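Workshop lighting: are the flat panels really worth it?
Forum > Shop Setup > Lighting and power

plaltus_bench
Moving the assembly tables into the bigger room in September and the landlord wants to know what goes on the ceiling. The Aketti rep says replace every fluorescent with flat LED panels. His quote covers 20 of them and he promises "no shadows." I have heard "no shadows" before. Anyone work under these all day?

gluepot50
No shadows is sales talk. You lean over your work, your head gets between the light and the bench, you get a shadow. Doesn't matter what you paid.

rees_road
Disagree a little. Spread the light out and the shadow gets soft enough to ignore. We went from two long rows to short fixtures all over and I stopped squinting at glue lines.

gluepot50
You stopped squinting because you got new bulbs. Old tubes go dim so slowly you don't notice. Did you try new tubes first?

rees_road
No. Fair point.

carnska_lou
We have a white ceiling with fluorescents at different spots and angles. Never touched it in all the years I've rented there. Pic from bench height, looking up:
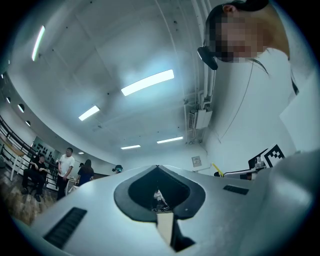 White ceiling, fluorescents, somebody leaning in over the work.

carnska_lou
Layout looks like whoever put it up quit halfway through the plan, but I do small parts under it and I don't own a desk lamp.

plaltus_bench
Huh. I'd have guessed that was too patchy. Is the white paint doing most of the job?

carnska_lou
I think so. Place I had before was bare dark beams and it ate everything.

gluepot50
One photo proves nothing about light levels, cameras adjust. Borrow a meter and read it at the bench top, with you standing where you normally stand. I'd want that before I signed anything.

tinsnip100
Another vote for paint. Painted ours for 100 bucks and the far corner went from useless to fine. Then my partner bought panels anyway and I can't say I see a difference. He says he can. He also paid for them.

rees_road
Paint won't fix flicker though. If your tubes buzz and flicker you'll have a headache by 3 pm, white ceiling or no.

gluepot50
Cheap LEDs flicker too. Ask the rep for that in writing and see how fast he changes the subject.

plaltus_bench
OK. Asking the landlord for paint and new tubes, borrowing a meter from the Rees Road shop if they'll lend it. The quote can sit. Will post readings when I have them.

rees_road
Meter's in the drawer by the door, bring your own 9 volt.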